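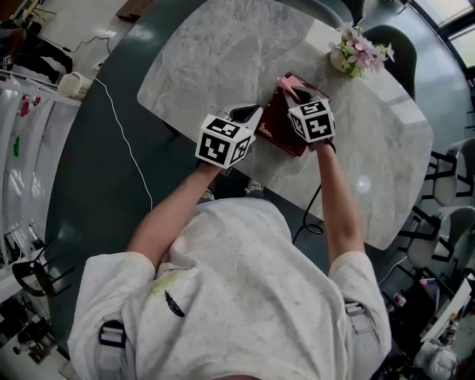
8 Sep 2019
By Emese Magyar
4 min read

I moved to Undwood for the rent and stayed for the night bus. I know how that sounds! But the 30 runs right past my door until two in the morning, and in the four years I've been riding it home from late shifts I've grown fonder of it than of most places I've lived.

The front seats go first, always, to the bakery crowd heading in as the rest of us head out. They smell of nothing yet (give them six hours). The back belongs to students, and the middle is for people like me, who want to look out the window and not talk until at least the Szabó bridge. After the bridge, anything goes. I've been given half a poppy seed roll after the bridge. I've heard a whole divorce.

My favorite driver waits. If he sees you running down the hill with your bag flapping, he'll sit there with the doors open and the blinker going, and then say good evening as if you'd strolled up. The newer ones have a timetable to keep, and I don't blame them, but I do run faster when it's them. 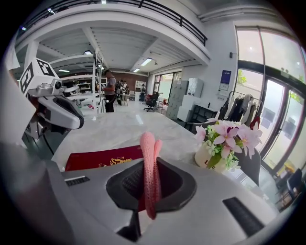 So is the night bus going away this fall?

The route stays, but from October it will skip the Cenum stop and turn around at the old market instead, so anyone living past there gets a longer walk.

I tried that walk last week, just to see. It's uphill and the sidewalk gives out by the tire shop, and I was grumpy by the time I reached the top, where a woman was out watering her tomatoes in the dark. She asked if I'd missed the bus. I told her about the change and she turned off the hose, and we stood there complaining for a good long while.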